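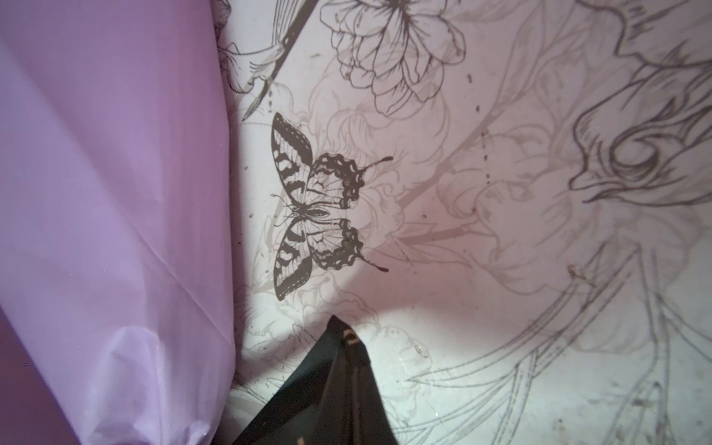 Purple plastic sheet beside line-art flowers, leaves and a butterfly.

Home Products Wrapping Ribbon Ordering Contact

Search this site Enter keyword or item number Go

Wavton Wrapping Sheet for Cut Flowers
Item 1105

Print this page E-mail this page

The Wavton Wrapping Sheet is a pre-cut plastic sheet for hand-tied bouquets, market bunches and presentation flowers. It is supplied flat, in single colors, and is intended for use by retail florists, garden centers, event contractors and schools offering floral design courses. The sheet may be used alone or as an outer layer over paper.

Each pack contains 80 sheets of one color. Packs are sold individually or by the carton of 12. Mixed cartons may be ordered through the trade desk, provided that every pack in the carton is of the same sheet size.

Description and Finish

The sheet has two faces. The smooth face is normally turned outward and gives a light sheen. The reverse face has a fine matte texture that reduces slipping when two sheets are laid together. Either face may be turned outward, and many shops that sell white or cream flowers prefer the matte face for sympathy work.

The material holds a crease when pressed firmly between finger and thumb. It will relax slightly overnight, and wraps that are prepared the evening before sale should be checked at the collar before they are placed on display. A sheet that has been folded in storage may be flattened under a clean board. Heat should not be applied.

Colors are matched by batch. Customers who are wrapping a large number of identical bouquets for a single event are advised to order all packs at one time and to quote the event name on the order form, so that the warehouse at Heltach can fill the order from one batch. Small differences in shade between batches are within tolerance and are not accepted as grounds for return.

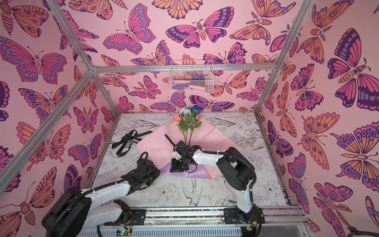 The edges of the sheet are cut square and are not sealed. A decorative edge may be made with pinking or scalloping shears. Shears should be wiped before use on pale colors, as plant sap transfers readily to the cut edge and cannot be removed once it has dried.

Preparing the Bouquet

Stems should be cut to a common length, tied at the binding point and drained before wrapping. Lower foliage is to be stripped to the tie. If a water source is used, it should be secured to the stems with an elastic band and covered with an inner layer before the outer sheet is brought around.

For a standard hand-tied bouquet, two sheets are set at an angle to one another so that four points show behind the flowers. The bouquet is laid with the tie slightly below the center of the upper sheet. The left side is brought over first, then the right, and the two are gathered at the tie and held with Flaster tape before any ribbon is added. The tape should pass around the wrap once only. A second pass tends to bruise soft stems such as tulip, ranunculus and anemone.

Long-stemmed flowers require a third sheet placed low on the stems. Roses with the thorns left on should always be given an inner layer of heavy paper. Wavton does not accept claims for punctures in sheets used without one.
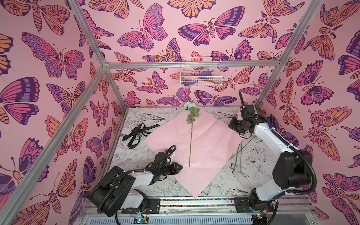 Color selection deserves some care when wrapped flowers are to be sold from a decorated counter or window. A plain sheet is generally the better choice against a strong background, and the more pattern there is behind the flowers, the fewer colors the wrap itself should carry. With pink paper printed all over with butterflies and moths in magenta, lavender, deep purple and orange, as on the walls shown in the photograph, a single plain color taken from the print will sit more quietly than a multicolored wrap. Against plain plaster or bare timber the opposite applies, and a contrasting inner layer may be used freely. Samples should be judged under the lighting in which the flowers will be sold.

Storage and Handling

Packs should be stored flat, in the original sleeve, away from direct sun and from any heating outlet. They should not be stood on end. Opened packs may be kept on the Mạch bench rack (sold separately), which holds the sheets level and allows them to be drawn one at a time from the front. Sheets that cling together after a cold delivery will separate once they have come to room temperature.

Finished bouquets may be held in a flower cooler without harm to the wrap. The collar should be left open at the top to allow moisture to escape. Wrapped bouquets should not be stacked.

Used sheets that are free of tape and floral foam may be returned to the store for collection where local arrangements exist. Customers should ask their own waste contractor whether the material is accepted.

Training Use

Schools and colleges may apply for practice packs, which are made up of mixed colors and include sheets with minor surface marks. Practice packs carry the same sheet dimensions as the retail item. Requests should be sent on the letterhead of the institution and addressed to Kevser Ersoy, Education Supply. A set of printed wrapping guides is included at no charge with the first order in each school year. Practice packs are not for resale.
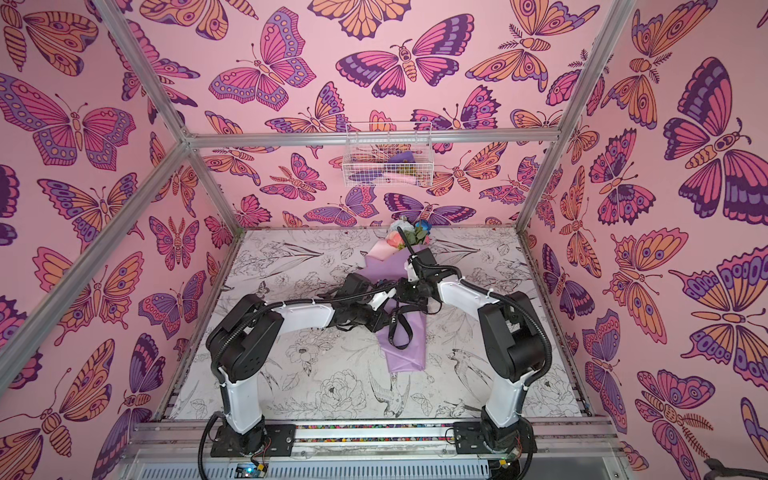 Ordering and Delivery

Orders may be placed by account holders at any time. Orders received before noon are released the same working day if the color is in stock. Colors made to order require up to 14 working days, and the period is extended in January, when the cutting line is closed for maintenance.

Unopened packs may be returned in the original sleeve. Cut sheets, practice packs and colors made to order are not returnable.

Questions regarding color matching, carton quantities or trade accounts should be directed to Horacio Escobar at the Wavton trade desk. Please have the item number and the batch code from the end label of the sleeve available.

Related items: Flaster florist tape; Mạch bench rack; heavy inner paper, white and kraft.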